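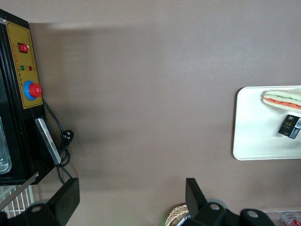 Thread: Is an emergency stop on a countertop machine worth anything?

Home | Forums | Small Appliances | Search | Log in

saltitton_dave
Looking at a used one of these from a seller in Drusstead. Black body, yellow panel on the front, red rocker switch up top, two little lights, and a big red mushroom stop button in a blue collar. He's calling it "shop grade" and wants 600 for it. I'm not sold. To me a stop button is a five dollar part that makes a buyer think of factories. Am I wrong?

Tedesco
You're half wrong. The button costs next to nothing, sure, but what it's wired to matters. On a decent machine it drops power to everything and you have to twist it to reset. On a bad one it just does what the rocker does. Ask him which.

saltitton_dave
I asked. He said "it stops it." So that was helpful.

Princess Dimaculangan
I ran a shop bench for 15 years and I'd take the mushroom button every time. You can hit it with your elbow. Try finding a rocker switch that size when your sleeve is caught.

kettleburn
Elbow is right, and I've bumped mine by accident more often than I've needed it. Mine sticks out just like that one. I'd want it somewhere else on a narrow counter.

Princess Dimaculangan
Then move the machine back from the edge. I'd rather have a few false stops.

kettleburn
My counter doesn't go back any farther – that's sort of my point.

Bavuter
Everybody's talking about the button. What about the plug? Two metal prongs on that black plug. I'd want to know if there's supposed to be a ground before I ran anything with a metal part I touch. Maybe it's double insulated, maybe somebody swapped the cord. Check the rating plate.

saltitton_dave
The print on the panel is too small for me to read. There's a row of it down the right side. I'll ask him to read it to me.

Tedesco
Also ask about the flat silver plate leaning on the front. Could be a cover, could be a tray, could be from something else. If it's a cover, where are the screws?

saltitton_dave
He says it "comes with." Didn't say what it comes with it for.

Bavuter
Offer 317 and see if he laughs.

Princess Dimaculangan
I wouldn't offer anything until he plugs it in while you're standing there. Green light, red light, press the button, see what each one does. Takes 2 minutes. If he won't do that, go home.

saltitton_dave
Fair. I'm driving over next weekend. Still think "shop grade" is a sticker word.

Comments (3)

mulberry22: The window on the side would worry me more than the switch. Ask if it's glass or plastic, and look for cracks.

old_gus: Bought one with a big red button in July. Haven't pressed it once. Couldn't tell you if it works.

Tedesco: Gus, go press it.

Contact us | Copyright 2018 Saltitton Boards | Back to top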